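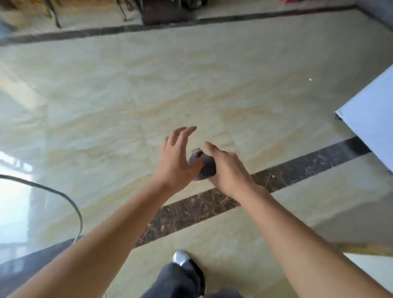 Two grippers, one small cloth, and the question of the camera

Posted in June by the author
Print this page | Send by e-mail

Since the winter I have wanted to write down my notes on the two grippers, and every time something on the bench was broken and I postponed. Now both are working on the same evening, so I will try to be complete. Readers who came for the arm itself must wait, the arm is the same Farkov as before and I have nothing new to say about it except that the wrist joint is still making its small noise.

The job is cloth. I want the arm to take a small piece of folded fabric, turn it, and put it down still folded. With rigid things I had success already last year and I lost interest a little. Fabric is more difficult for me in every way. It changes its form when you touch it, and the finger that was in the correct place is suddenly in the air.

Before I let the arm try anything, I do the movement with my own hands and record it from the head, looking down. I recommend this to everybody who is choosing a gripper. For years I believed that I hold a folded cloth like a sandwich, with two equal hands. In the recordings the right hand carries nearly everything from below and its index finger goes up towards the top of the bundle, while the left comes in from the other side with the fingers open. The two hands have different work. When I understood this I stopped looking for one gripper which does everything, and I began to ask which of my two is the "below hand".

The Curnon

The Curnon is a parallel gripper with two flat fingers. It is a very honest machine. You give it a width and it goes to this width, and if something is between the fingers it stops and tells you the current. The wiring is simple and the documentation is translated well, better than I write here.

For cloth the flat fingers have one large advantage, they can slide under a fold. I printed longer fingertips with a thin front edge, and with these the Curnon goes under the folded piece almost like a spatula. Then it closes from above and lifts. If the fold is stiff, for example a thick pouch or a piece of fabric with a hem, it holds well and the corners hang only a little.

The problem comes with soft things. The grip is a line, and everything outside of this line is free to fall. A soft cloth hangs down on both sides like a wet leaf, and when the arm puts it down the fold is open. I tried to go slower. I tried to take it nearer to the middle. I also tried with more force, and this gave me only a nice straight crease which I had to iron.

One more remark on the Curnon: the screws of the fingertips are very small and they are going loose from vibration. Use thread lock, the weak one. I used the strong one on the first set and I am still sorry.

The Savchuk

The Savchuk has soft fingers, five of them, which bend by tendons. It costs more than I wanted to pay and it weighs 600 grams with the adapter plate. My arm can carry this, but at full reach I see the tip sinking, and I had to enter the new weight in the controller before the positions were acceptable again. If you forget this step, the gripper arrives too low and pushes into the table. I forgot this step.

It is a pleasure to use it with soft things. The fingers make a kind of bowl. You bring them under the bundle (with some help from the table edge, I will explain), they bend, and the whole cloth rests in the bowl with its folds nearly in order. This is the below hand which I was looking for. It does not press in one line, so nothing is squeezed out.

The weak point is how to come under the cloth. The fingers are round and thick at the end, they push the fabric in front of them as a broom does. My solution is to pull the cloth first to the edge of the table until a part of it is in the air, and to take it from there. It works well for a demonstration at home. For a real task I think it is cheating a little.

Also the tendons become longer with use. After an evening the fingers do not close as far as in the morning, and the calibration has to be repeated. The calibration takes about two cups of tea. I do not have a better measurement.

Both together

I have only one arm which is strong enough, so I could not mount both grippers at the same time. What I did is a compromise. The Savchuk was on the arm and was carrying from below, and my own left hand played the second gripper from above, with a simple rule: I was allowed to use only thumb and index finger, stiff, like the Curnon. With this rule the turn was possible and the fold stayed closed in most of the attempts. With the roles exchanged, Curnon below and soft fingers above, it was clearly worse. The cloth was sliding backwards from the flat fingers.

If a reader has two arms in the house and wants to repeat it, please write to me. I would like very much to know if the result is the same without a human hand, which is always correcting things without asking.

The camera on the head

Here I must complain about my own rooms. The floor is polished tile and on a bright day the light comes in strongly from the left. In the recordings this part goes nearly white, and the exposure control becomes confused and makes everything else too dark. The hands remain good to see, but a dark grey or purple cloth loses its creases, and the creases are exactly what I want to look at. I have now two remedies. The first is to lock the exposure with a hand in the middle of the view. The second is a light-coloured cloth for the tests, and I should have thought of this much earlier.

The marble borders in the floor are a different matter. I was afraid that the dark strips would disturb the hand tracking. In my case the tracker ignores them completely, and the contrast even helps me when I align the recordings by eye. The pale tiles with their faint pattern give it less to hold on to.

The second complaint is blur. When the free hand comes in fast, the fingertips are smeared, and the software places them where it likes. A shorter exposure helps, but then I need more light, and more light means more shine on the tiles. I have decided to move my hands slowly, like a person in a museum. It looks silly and it works.

And the third thing, cables. If a cable can enter the view, it will enter the view. I now lead mine over the shoulder and down the back, with a clip at the collar. When I forget the clip it makes a big loop on the left side, and the tracker has once or twice taken it for a part of the arm.

The controller

Only a short paragraph, I promised it in the last post. Both grippers run from the same Zorkmont board. The Curnon needed no changes. For the Savchuk I had to lower the speed of the tendon motors in the settings, otherwise the board reports an overcurrent at the moment when the fingers touch each other. The message says "supply fault", so I spent an evening measuring the supply, and the supply was fine. If you see this message, look at the speed first.

Which one would I buy again

For boxes, blocks, tools, books, the Curnon, and I would not think long. For cloth I would buy the Savchuk again, with the complaint about the tendons. If somebody makes soft fingers with thin flat tips at a normal price, I will put both of mine in the drawer.

Next I want to try a strip of silicone on the long fingertips of the Curnon, to see if the sliding becomes less. I have the silicone already. It has the wrong thickness, so a new order is on the way.

Print this page | Send by e-mail

Comments

guest
Thanks for the note on the supply fault. I had exactly this message and changed the power brick before reading your post. Which speed value do you use?

author
I went down in small steps until the message was gone, and then one step more. I do not want to give my value here, my tendons are already long and yours are perhaps new.

tendon_and_toast
About the broom effect: cut the tip of a rubber glove finger and glue a bit of thin plastic sheet on it, like a fingernail. It looks horrible. Mine goes under a tea towel without pulling it to the edge first.

author
A fingernail! I will try this before the silicone. Do you put it on every finger or only on the longest?

tendon_and_toast
Only the two in the middle. On the outer ones it gets caught when the hand closes.

reader from the north
I fought with shiny floors too. A cheap rug solved it for me, though the dog thinks it is for him.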